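Reuse and Refill Pilot: progress report to the Bonda Fund

Reporting period ending December 7, 2022

1. Summary

The pilot measures disposable cup use at two staff canteens, Skosside and Grutley, and tests whether a price difference at the till changes it. Baseline counting is complete at Skosside. At Grutley it began late, after the till software was replaced, and will run into the next period.

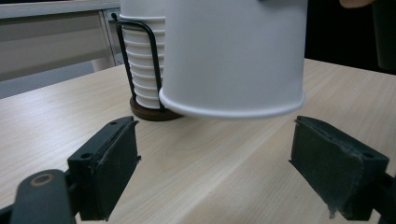

Fiachra Sheehan

2. Baseline at Skosside

Paper cups issued were counted from opening and closing stock each day for 12 working days. The total was 1,943. Till records for the same days show over 2,000 hot drinks sold. The gap between the two figures is smaller than we assumed in the application, where we had taken staff reports of mug use at face value.

Stock counts and till records were kept on separate sheets and reconciled at the end of each week. One day's closing count was entered twice and has been corrected. Cups taken for water are included in the stock figure and cannot be separated from it. We propose to record these at Grutley by a tally at the water point.
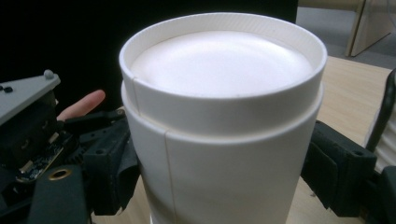

Waste was weighed at the back door before collection. The scales supplied by Geraghty read in steps too coarse for part-filled bags, so weights are given per collection and no daily figure is offered. Liquid left in cups adds to the weight and we have made no allowance for it.

3. Price trial

The surcharge wording has been agreed with the canteen operator. Tills at Skosside will show the cup charge as a separate line on the receipt. The charge itself is unchanged from the application. 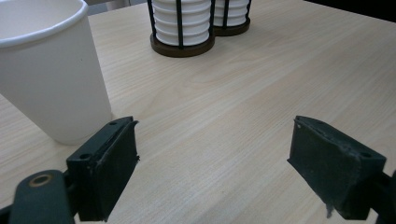
Paper cups and dispensers on a wooden table.

4. Spending

Spending is within budget under both headings. Staff time is slightly under because of the delay at Grutley, and we ask that the unspent part be carried forward.

5. Next period

Tonantzin Chávez will take over data entry for both sites and will supply the Grutley baseline in the same format as the Skosside sheets. The price trial starts once that baseline has been checked. No change to the end date is requested.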